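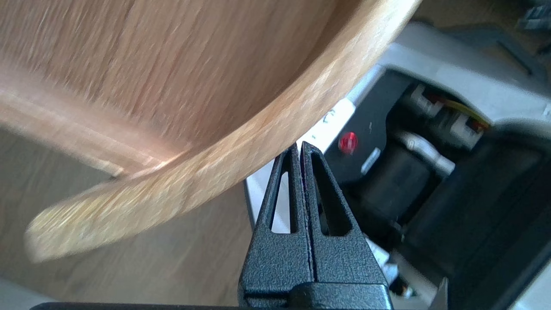 Pale wood, with the grain running along it.

Fiction > Short Stories > The Bowl at Drovside

Musa Obi drove up to Drovside in January with the windows down because the air conditioning had gone again. His aunt's house was the second-last on the road before the grid. The key was under the gas bottle. He had expected to have to look for it.

Inside it smelled of dust and floor polish. Ifeoma Olatunji from next door had been in to empty the fridge and had left a note on the bench with the bin days on it, and under that, "Bowl is in the linen cupboard. She said you'd ask."

He had not been going to ask. He stood in the hallway for a bit and then went and opened the linen cupboard.

It was on the bottom shelf, wrapped in a tea towel from the Gostum Show. He had forgotten how light the colour was. When he was small it had sat in the middle of the table every Christmas with cherries in it, and the rest of the year the mail went in it, and rubber bands, and once a skink. His uncle had bought it from a man called Abubakar who sold things out of a horse float. His aunt always said they'd paid too much.

He put it on the kitchen table and rang his cousin.

"Did you find the papers?" Ese said.

"I've only just got here."

"They'll be in the desk. Ayodele wants the rates notice." She was chewing something. "What's the place like?"

"Same. Hot."

"Is the bowl there?"

"Yeah," he said. "It's here."

She didn't say anything, and he could hear a television going at her end. They had fought over it when she was 17 and he was a year younger, the winter her parents split up and she lived in the sleepout. She'd said it was promised to her. He'd said it was promised to him. Neither of them had told his aunt, who would have put it in the stove.

"You have it," Ese said. "I've got nowhere to put it."

"You've got a whole house."

"Musa, just take the bowl."

He found the rates notice in the desk, as she'd said, with 30 years of other rates notices behind it. He found his uncle's fencing pliers and a photo of a dog he didn't know. Towards evening Ifeoma came over with a plate of cold lamb covered in foil, and they ate on the back step. She was past 70 and still did her own gutters. She told him the people who'd bought the Ye place had pulled out the lemon tree, and that Boyang Ye had driven by, seen it, and kept driving.

"Your aunt used to oil that bowl," she said. "First of the month. She'd sit where you are."

"What with?"

"Whatever there was. Don't let it dry out."

After she went home he washed the plate and looked under the sink. There was a tin with the label mostly gone. He tipped a little on a rag and started on the inside, going round with the grain, then across it where it wouldn't take. Moths were hitting the flyscreen. The oil went on darker than he thought it would and he kept going until he got to the rim.

Then he wrapped it in the tea towel, wrote Ese's address on a bit of cardboard, and went out to see if there was a box in the shed.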